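Demonstration rules for soft goods, second pass

I rewrote our handling rules in February and have now run them long enough to report. They apply to hand-held gripper work on clothing and bedding. The older set came from the Clenodden bench project and assumed rigid parts, so about half of it had to go.

Rule 1. One garment per episode. If a second item moves with the first, stop and discard.

Rule 2. Close the jaws fully before lifting. A partial close looks fine on a cardboard box and fails on thin cloth.

Rule 3. Maximum episode length is 60 seconds. Of 2119 episodes logged under the new rules, 288 ran over and were cut — most of them bedding.

Rule 4. Do not tidy the bed first. Neighboring items stay where they are unless they block the approach.

Rule 5. Approach dark fabric slowly. Black jaws over black cloth leave little contrast to label from.
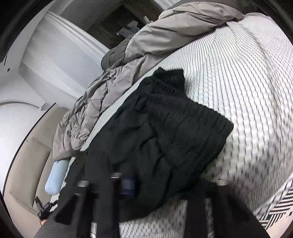 A reader at Lelomura wrote that Rule 5 should give a speed, because slowly means something different to every operator, and that their own sheet states a limit and a pause before closing. I agree on the pause. The speed limit goes in once I have measured it on the Gavis handles, which have a stiffer trigger.

Rule 2 is also getting a note on elastic waistbands.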